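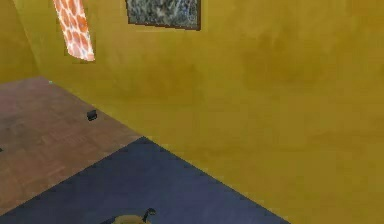 The job was to teach the robot to tidy up, and I got it because I was the only applicant with no strong opinions about tidying up.

Verschueren had a floor in the old customs building in Nukcombe, and on that floor were 40 desks, and on each desk was a screen, a headset and a pair of hand controllers worn smooth by whoever had quit before you. Mine was desk nine. The rooms we worked in did not exist. They were generated overnight by a program called Marnska, which had been fed a great many pictures of homes and had come away with some ideas of its own.

That morning it had given me yellow. A wall of it, mustard, going on like a sermon. Marnska had laid down a wooden floor, thrown a navy rug across it at an angle, hung something orange and blotchy near the corner that might have been a curtain or the remains of a giraffe, and called it a home. There was a picture too, of rocks or shrubbery, mounted where only a tall guest could be bored by it. There was nothing to sit on. I had been in apartments like that, in my twenties.

"Task," said the headset, in the voice they had paid extra for. "Pick up the object."

The object was small and black and lay on the wood near the wall. I was on the wrong side of the rug.

You drive with the left hand and grip with the right. The trainer had told us this as if it were difficult, and then it was. I leaned on the left stick and the dark finger of the gripper came up into view, curled and waiting, like somebody about to ask for the check. I rolled onto the rug. The wall got bigger. I rolled some more and the wall became the only thing I had ever known.

"Demonstration abandoned," said the headset. "Please demonstrate with confidence."

This was the trouble with the work. The machine didn't learn from what you meant. It learned from what you did, hesitations included, and somewhere down the line there would be a Bodberg Home Helper in a real kitchen, pausing in front of a real spoon for as long as I had once paused in front of a fake one. The woman at desk six had a habit of sniffing before each grasp and nudging the controller when she did it. Two months later the test unit in the lobby gave a little bob before it picked up anything at all. Visitors found it charming. Bodberg put it in the brochure.

I reset. Same wall, same giraffe. I took the rug at a sensible pace, turned left, and stopped with the black thing square in front of me.

"What is it?" I asked.

The headset did not take questions. There was a form for questions.

I looked at it for a while, knowing that I was teaching an entire product line to look at things for a while. It could have been a speaker. It could have been a box for a ring, or the last piece of a toy belonging to a child Marnska had not gotten around to. It occurred to me that somebody might have left it there on purpose. In my own apartment there was a shoe in the hallway that I had been stepping over since June, and I would not have thanked anyone for moving it.

So I opened the gripper, brought it down slowly on either side of the thing, and closed it on nothing. Then I opened it again and backed away, with confidence.

The headset thought about this.

"Demonstration accepted," it said.

I did 40 more before lunch. Different rooms, different floors, a green one with a bathtub in the middle of it. In each I rolled up to the object, considered it with respect, and left it where it was. The quality score on my screen went up to a number I had never seen. My path was smooth, apparently. My approach was excellent. Nothing in the scoring asked where the object had ended up.

They made me a lead in the fall, with a chair that tilted.

The Home Helper went on sale in the spring, and I bought one with the staff discount. It unpacked itself, bobbed once, and went down the hallway to where the shoe was. It lowered its hand. It stood there for quite some time. Then it backed up, turned around and came to find me in the kitchen, looking like it had done a day's work, and I let it have the outlet by the window.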